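Section 4: Setting up and looking after a metal sorting bin

Applies to the Jelier open bin, all sizes. Revised June 24, 2021 by Marisa Valentini, with corrections from Kgomotso Sithole.

The supplier's leaflet says the bin is ready to use straight from the crate. We have unpacked 19 of them and would not agree. Set aside half an hour.

4.1 Placing the bin

1. Check the table before you lift anything. The leaflet gives a top height of 900 mm. Measure yours, as the adjustable feet are rarely where the last person said they were.

2. Lift the bin with two people, one at each short side. The sloping sides look like handles. They are not handles.

3. Set it down and press each corner in turn. If it rocks, pack the low corner with a rubber shim.

4. Decide whether you want a tilt. The leaflet claims a slight tilt "presents the goods better". We have seen little sign of this with round items, which go to the low side and stay there.

Note: If you do tilt the bin, write the shim thickness on the table leg. Guessing it again after cleaning wastes a morning.

CAUTION: New bins can have a sharp burr under the rim. Wear gloves and run a file along it, whatever the inspection sticker says.

4.2 Filling

1. Put heavy items in first and lower them by hand. Do not tip a carton in from above.

2. Stop at 38 items for small goods. The leaflet says 70, which may be true of something the size of a matchbox.

3. Leave the corners clear.

Note: Foam liners sold under the Kustness name are said to prevent all marking. Ours shifted within a week and ended up in a cupboard. Try one before ordering a set.

4.3 Cleaning and wear

1. Empty the bin completely.

2. Wipe it with a damp cloth and mild soap, then dry it. Wire wool takes off more than the dirt.
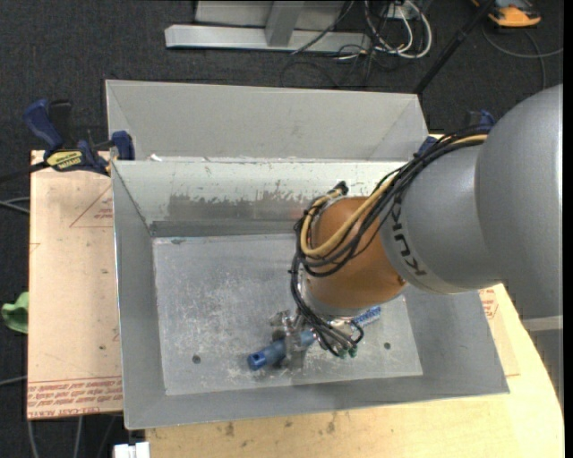

Surface wear is the subject of most of the questions we get, and most of it can be left alone. Pale scratches, scuffs and whitish smears across the floor are ordinary, even when one half has far more of them than the other. Look harder at the back wall, where the light surface can appear scraped away below the upper band. Note the size of any such patch and compare it at the September check.

3. Feel around any holes in the floor with a gloved finger. Report a raised edge to Lindiwe Kekana.

4. Refit the shims to the thickness written on the leg and repeat step 3 of 4.1.

CAUTION: Do not paint over a worn patch. The touch-up pot supplied is described as permanent, and we have yet to see it last a month.

Continue to Section 5, Labels and spare feet.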